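Robot Cells, Unit 7: The Wrist Camera That Lied

The Hudeck cell passed 99 of 100 simulated picks. On the floor at Drernitz it dropped 5 of the first 7. The vendor's report blamed "lighting." I don't buy it, and you shouldn't either.

Read the log first. The gripper reported closed every time – but closed on what? The signal came from the motor command. No sensor ever checked for a part. The simulator scored the same signal, so its 99 means very little.

Before next class:
Find the line in the log where the first drop should have stopped the cell.
Say what you would measure at the fingers, and how it could fail.

Wrist view, simulator, gripper housing and one finger over the wood tabletop:

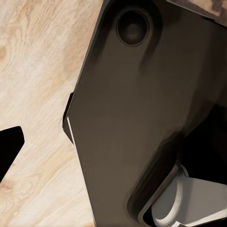
Danica Omerović objects that the motor current was logged too, and a missed grip should show up there.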